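Search this site Go

Flilivcombe open day: plenty of tea, not many answers

20 Apr 2022

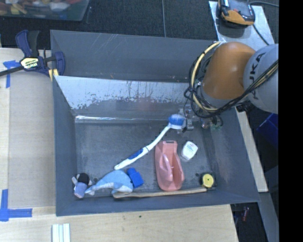 Beatriz Tavares
Reviews and days out

I went to the Grinard open day at Flilivcombe with low expectations, having read the leaflet in February. It promised "the future of the family attic". Grinard stores people's belongings in a converted mill, and for one day a year you can walk round it without signing a contract.

The tour took 61 minutes, a good part of it spent on the stairs. Our guide, Gintarė Sproģis, knew the building well and was good on the old mill. She was less forthcoming on prices. I asked twice what happens to the monthly rate after the first year and was told it is "reviewed". Reviewed by whom, and in which direction? A man behind me laughed.

Household odds and ends and toys are what most people put away, we were told, and I believe it. I have paid for a unit myself and got back a box of jigsaws I should have given to the charity shop. The smallest room costs 300 pounds for the season and the next size up 400, and I couldn't see a great deal of difference between them. The Plumon plan adds insurance, but only up to a limit printed on the back in very small type.

The damp readings on the wall charts looked fine. The charts stopped 7 weeks ago.

Tea was free and the flapjack decent. Parking is in Lynch Lane, and it fills up early. I'd want the rate in writing before I left so much as a lampshade there.

Contact us | © 2022 | Back to top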